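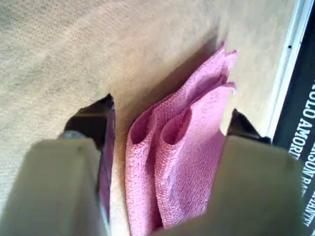
Home > Forum > Cleaning & Laundry > Cloths and Towels

Microfiber cloths: does folding them do anything at all?

Started Wed 29 May by tubsoak
2357 views | 16 replies | 2 shares

tubsoak
My sister swears by folding every microfiber cloth in quarters so you get a fresh face each time you flip it. I bunch mine up and go. The Odex packet says fold. Of course it does, it also says "lasts for years." Has anybody noticed a difference, or is this one of those things we all repeat?

marl_k
Fold it. A bunched cloth only touches the table on the ridges and you push crumbs around with the rest.

plainvinegar
I don't buy that. Bunch one up in your fist and press, and it flattens out fine. I've done kitchen tables that way for years with the pink nubby kind and I get the same table my neighbor gets.

marl_k
Same table, twice the wiping.

plainvinegar
Did you time it?

marl_k
No, and neither did you.

Reto Ammann
I clean rentals. Folding matters on glass. On a tabletop I can't tell. What I do care about is the loops. The pink Rodari ones I had were fuzzy for nearly 16 washes and then went slick, and after that you could fold them into a swan and they'd still smear.

tubsoak
OK, so I laid one out flat this morning to see how much face there really is.
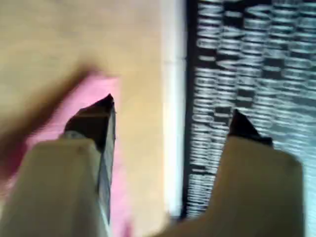

More than I figured, I'll give my sister that. But if I only ever use one side before it goes in the wash, I'm not sure what the other three quarters are doing for me.

dotty3941
They're being clean, so you can use them on the next thing! You're throwing a mostly unused cloth in the hamper.

plainvinegar
Or she's throwing a cloth in the hamper. They weigh nothing. I'd worry more about fabric softener, which everybody says ruins them. I've never seen that shown either, by the way.

Reto Ammann
Softener does ruin them. I wrecked a whole stack of Oberholzers.

plainvinegar
Were they old?

Reto Ammann
Oldish.

plainvinegar
Well then.

marl_k
You would argue with a sponge.

tubsoak
I'm going to fold for all of June and see if I go through fewer. If the pile looks the same I'm going back to bunching. Also, does anyone know if the Flondia ones have stitched edges? The cheap ones I got shed lint on everything.

Reply | Quote | Next thread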